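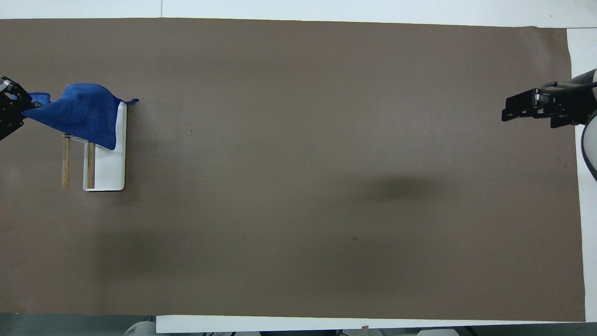
Wiping and Folding: the Brusach Table Pages

Cleaning cloths get used more than anything else we own and looked after less. This page of the Brusach household gallery is given over to them: how they are laid out, picked up, folded and put away. The pictures are small on the page and open larger in the viewer. Notes are by Vira Bilyk, with corrections from Ilham Menon.

Table covering
Brown paper from the roll, one sheet for the whole table. Ours comes from Wetlow and is replaced when it tears or gets too creased to lie flat. Anything you set down on it is easy to find again, and crumbs can be carried to the bin in the sheet.

Cloth and board
Microfiber, royal blue. We bought a pack of 40 for the workroom and keep the other colors for the kitchen and bathroom. The white board has rounded corners and can be wiped on the same table as everything else. Dust it first, then go over it with a damp cloth and finish with a second one. 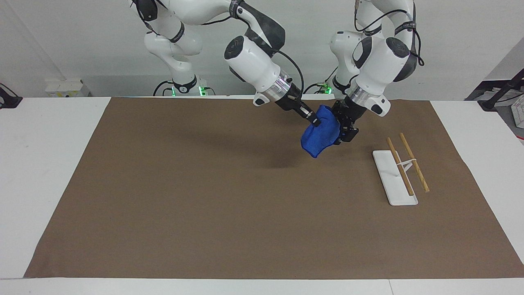 Folding starts with getting hold of the cloth properly. A microfiber cloth that has been dropped in a heap will not fold square until it has been opened out, and the quickest way to do that is from two sides. Held left and right above the paper, the blue cloth still hangs in loose folds, with a lower corner drooping toward the table. From a hold like that, move the grip out to the corners, pull gently until the top edge is straight, and lay it down bottom edge first. Fold in half, then in half again.

Washing
Wash microfiber apart from cotton towels, which shed lint into it. Skip the fabric softener. Hang to dry, or tumble on low.

Storage
Folded cloths go on the second shelf, 5 to a stack, folded edge facing out. Old ones are kept in the bucket under the sink for floors and bike chains.

More in this gallery: Brooms and Brushes, Drawer Liners, The Rilemance Shelves, Laundry Day at Villanueva.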